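Rebuilding the floats of the Grastberg Provska

Kwadwo Sarpong has been working on the port and starboard floats of a Grastberg Provska since the airframe came to the Jornonport hangar in a set of crates. The Provska was a single-engined coastal patrol floatplane with twin floats and a Soler radial engine. Grastberg built 29 of them. The Jornonport machine is the only one with both floats surviving, and neither was in a state to carry weight.

Sarpong trained as a sheet metal worker and came to aircraft from ferry repair. He was asked first why the floats had been taken ahead of the fuselage.

"The rigging depends on them. On this type the float struts set the incidence of the wing to the waterline, so if you restore the fuselage first and the floats come out a few millimetres different, you are packing strut ends with washers. Grastberg did it in the same order. There is a note to that effect on sheet 2 of the float drawings."

The drawings are a partial set. The keel, the step and the forward bulkheads are covered, but the afterbody aft of the step is missing except for a table of offsets. Sarpong faired the lines again from that table and checked them against the port float, which had kept its shape better than the starboard.

"The table has errors in it. A couple of the chine heights are plainly copying mistakes, because if you plot them you get a hollow that no one would have built. The port float does not have the hollow. I went with the metal."

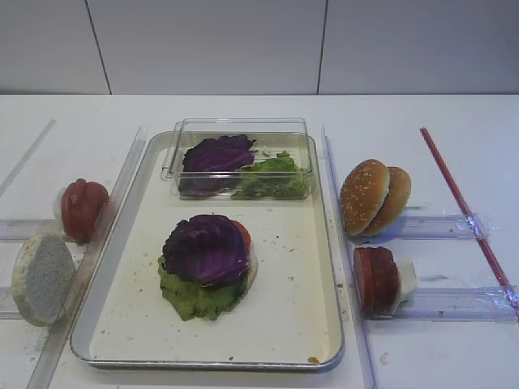 Corrosion was worst along the keel and at the step, where water had sat against the plating for years. The original skins were riveted directly over a fabric tape soaked in a bituminous compound. The tape had drawn moisture into the joint once the compound hardened and cracked.

"When we opened the keel joint the tape came away as powder. Under it the plating was gone in places, and the keel extrusion had gone soft and flaky along its lower flange. You could push a scriber through it. The upper flange was perfectly sound, same piece of metal, because it was inside and it drained."

The stringers are set at a pitch of 132 mm on the bottom plating and wider on the decks. Sarpong kept the pitch and the section but changed the alloy, and the bottom plating is one gauge thicker than the original. He regards this as a reasonable departure in an aircraft that is intended to float and to taxi but which will not be flown.

"I would not have done it on a flying aircraft without a good deal more paper. It moves the weight. Here the weight is low down and shared evenly, and it gives us something to dress out if a float touches a slipway. It is all recorded. Anyone who wants to go back to the original gauge can see what was done and where."

Riveting the bottom of each float took 900 solid rivets below the chine alone. They were put in wet with a modern polysulphide sealant, working outwards from the keel. The sealant has a limited working life once mixed, and this governed how much could be attempted in a session.

"You mix for the length you can close. If you are greedy you finish up with a joint that has skinned over before the rivets pull it down, and then it will weep. In August it goes off faster still. We did the long seams early in the morning for that reason."
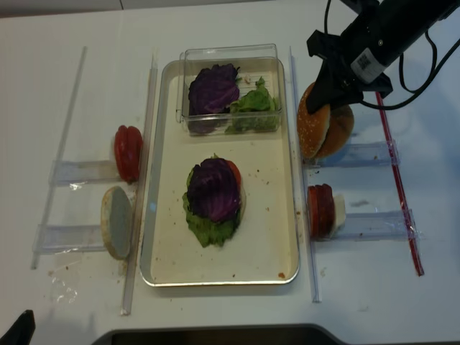
Lettuce, red cabbage and tomato on the metal tray.

Each compartment was tested separately. The usual approach is to fill the compartment with water and look for drips on the outside, and Sarpong used it for the forward compartments. Aft of the step he used low air pressure and soap solution instead, as the cradles there were not built for the weight of a flooded float.

"Water tells you more, if you can support it. It loads the plating the wrong way, outwards, and that is a point against it, but so does air. What you must not do is put workshop air straight in. A float is a big flat-sided box. Very little pressure will bulge it, and it will not go back. We used a water column as a relief, an open tube in a bucket, so that it could not exceed what we wanted."

Leaks were found at the hand-hole rims and at the pump-out tubes, and at one bulkhead where a stringer passes through. The bulkhead leak was the awkward one, as the joint could be reached only through a hand hole and could not be bucked again. The rivets were drilled out and replaced with close-tolerance bolts set in sealant.
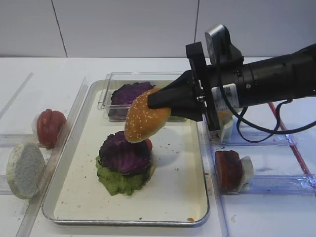
Page last changed: 20 January 2025

The water rudders are still outstanding. The starboard one survives with its retraction arm. The port one is missing, and the mounting on the port float suggests that a different pattern was fitted at some stage, with the pivot lower and further aft.

"There are bolt holes for both patterns. I think the lower pivot was a later change, made so that the blade cleared the sternpost when it was lifted, but I have no document for it. If someone has a copy of the Grastberg repair schedule I should like to see it. Otherwise we shall make a mirror image of the starboard rudder and leave the other holes plugged."

Asked about the finish, Sarpong was brief. The interior of each float has been given an etch primer and a chromate-free epoxy. Outside, the floats will be left in primer until the struts have been trial fitted.

"There is no sense in painting something you are going to drill. The strut fittings are being crack tested at present, and two of the forward ones have wear in the bores. They may need bushing. Once they are back we can put the floats on the trolley, level them and hang the struts."

The fuselage centre frame is next on the bench, starting with the lower strut attachments.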